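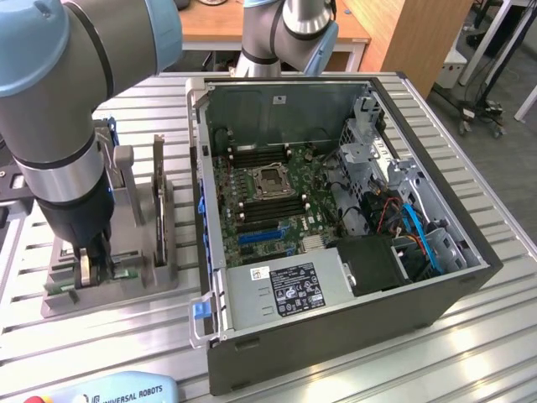

Re: Memory cell, and who ends up doing what

From: Xuelian Cai
To: refurb-floor list
Replying to: Ayten Güler

Ayten Güler wrote:

> Hi all, we start with the arms at the Rolia building in December and
> I have 11 people on the benches who keep asking me things I can't
> answer. The Lamov folks gave us a nice slide deck, and the slides say
> "operators move to higher value tasks." OK, which tasks? My people
> strip and refit desktops all day and they're good at it. What did
> yours do the week after? Did anybody lose hours? And does the thing
> really handle mixed towers, or do you spend your life re-teaching it?
>
> Also, if anyone has a list of what they wish they'd asked before
> signing, I'd love to see it.
>
> Ayten

Hi Ayten (and hi everybody, sorry for the long one, I typed this over two lunches),

I had that same slide deck! Or one with the same sentence in it anyway. I'll tell you how it went for us at Coltell and you can decide how much of it fits your place.

Hours first, that's what your people want to know. No one here lost any. We had 19 on the benches when the arms came in and we have 19 on the floor now, but two of them are on a different shift pattern and they weren't thrilled about it. I'd say that out loud to your crew early. Ours heard about the shift change third, after the arms and after the new badge system, and it looked sneaky even though it was just bad planning on my part.

Now the work. The arms do memory, and that's pretty much all they do for us so far. The tower goes down on its side on the slotted table with the panel off, the modules wait in a fixture standing up in slots, and the gripper takes them from there. A person still opens every case. A person still looks inside and moves whatever cable has flopped over where it shouldn't be, and that part is a real skill, way more than I gave it credit for. Some of these towers have a power supply at one end, a drive cage at the other and wires looping all over, and my best bench people can look at one for a second and know which wire is going to be trouble.

So when they say "higher value tasks," for us it came out as: case prep, fault finding, and minding the cell. Fault finding is the one people fight over. Before, if a board wouldn't post, it went on the sad shelf and stayed there until someone had a slow afternoon. Now there's a real rotation for it and the shelf is nearly bare (I took a picture of it for my mom, that's how proud I was).

Minding the cell is the one they don't love. You're on your feet, you can't chat, and when it's going fine there's nothing to do with your hands. We tried full days of it at first and got a lot of grumbling, plus one very polite letter. Now it's 2 hours and then you swap, and that made a huge difference. Please steal that one.

On mixed towers - yes, you will re-teach. Not every day, but more than the deck lets on.
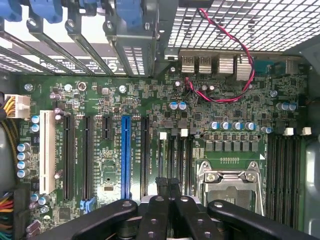

Even with two towers out of the same batch, the boards can be laid out differently enough to matter. The slots may run the other way, or there's a second bank of them on the far side of the socket, and the latches have to be open before the arm gets anywhere near. We sort by board before anything goes to the cell now. Sorting used to be something the dock did by sticker on the outside of the case, and it caused us so much grief that I moved it indoors and gave it to the bench crew. They grumbled for a week and then took it over completely. They have their own names for the boards and I can't follow half of it.

Teaching is done on the pendant, and I'd push hard to get your own people trained on it. Lamov wanted to train two leads and leave it there. I asked for six seats and got five. The folks who took to it weren't the ones I would have picked, either! One had been on packing since forever and had never asked for anything. She now does most of our new boards, and yes, she got the pay grade for it, but I had to go argue for it after the fact. Get the grade written down before December if you can. That's my biggest regret in this whole thing.

You asked for a list, so:

- Who is allowed to re-teach, and what grade is that?
- Who gets called when it stops at 6 a.m.?
- What's the plan for the first 2,000 units? Ours were slow, and upstairs did not enjoy that.
- Can you get spare fixtures, and how long do they take? (We use the Fu ones and waited way too long for the second set.)
- Does your bonus count units per person? If so, fix it first. Ours did, and the people minding the cell looked like superstars while the people doing prep looked lazy.

If you want to bring a few of your bench people over for a morning, they'd be very welcome. Let them talk to mine without you or me standing there - they'll get better answers. Mornings before 10 are best, the cell is usually running by then and the coffee's still fresh.

Xuelian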